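Mittwoch, abends

Das Schuhregal steht jetzt im Flur, und die Hausschlappen sind eingeräumt.

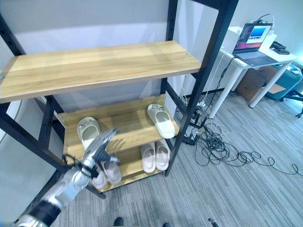
Die weißen in der Mitte, die rosa Paare unten. Oben ist noch frei.

Um halb acht angefangen, weil ich vor der Arbeit wenigstens den Karton aus dem Weg haben wollte. Der stand seit Mai hinter der Tür, und jeder, der zur Toilette musste, ist einmal dagegengelaufen. Younes hatte die Anleitung in die Küchenschublade gelegt, zu den Batterien, dort habe ich sie erst nach dem zweiten Kaffee gefunden.

Das Gestell ist schwarz, Metall, mit Lochreihen in den Pfosten, damit man die Böden verstellen kann. Den untersten Boden habe ich knapp über den Teppich gesetzt. Beim ersten Versuch saß der mittlere links ein Loch höher als rechts, das habe ich erst gesehen, als alles festgezogen war. Also wieder auf. Eine Schraube ist mir unter die Heizung gerollt - mit dem Kochlöffel herausgeholt, zusammen mit einer Haarspange von Azadeh und ziemlich viel Staub.

Die Böden sind helles Holz, heller als der Türrahmen. Im Laden sah es dunkler aus. Paloma findet, es passt trotzdem, ich bin mir noch nicht sicher. Vielleicht gewöhnt man sich daran.

Danach die Schlappen. Bisher lagen sie in dem Wäschekorb neben der Garderobe, und wer Besuch hatte, kramte mit beiden Händen darin herum, bis zwei zusammenpassten. Ich habe alle in der Badewanne mit der Bürste und Spülmittel geschrubbt und auf dem Balkon trocknen lassen. Am Nachmittag waren sie so weit. Die weißen haben in der Sohle einen grauen Schatten, der nicht mehr herausgeht. Den rosa Paaren sieht man fast nichts an, die zieht aber auch selten jemand an, weil sie klein ausfallen.

Erst hatte ich die weißen nach unten gestellt. Khadija hat beim Heimkommen gesagt, die braucht man doch am häufigsten, und sie will sich nicht jedes Mal bücken. Stimmt. Also getauscht. Über das oberste Brett haben wir beim Essen geredet (Linsen, etwas zu salzig). Mohcine möchte dort seine Laufschuhe abstellen, Khadija eine Schale für die Schlüssel. Ich bin für die Schale. Laufschuhe auf Hüfthöhe will ich nicht riechen, wenn ich die Post aufmache. Entschieden ist nichts.

Den Karton habe ich zerschnitten und in die Tonne gebracht, die schon fast voll war. Der Wäschekorb ist wieder im Bad, mit Wäsche drin.

Morgen Filzgleiter besorgen, vier Stück, und den kleinen Inbusschlüssel in die Werkzeugkiste legen. Im Moment liegt er noch auf dem Fensterbrett. Außerdem Azadeh die Spange geben.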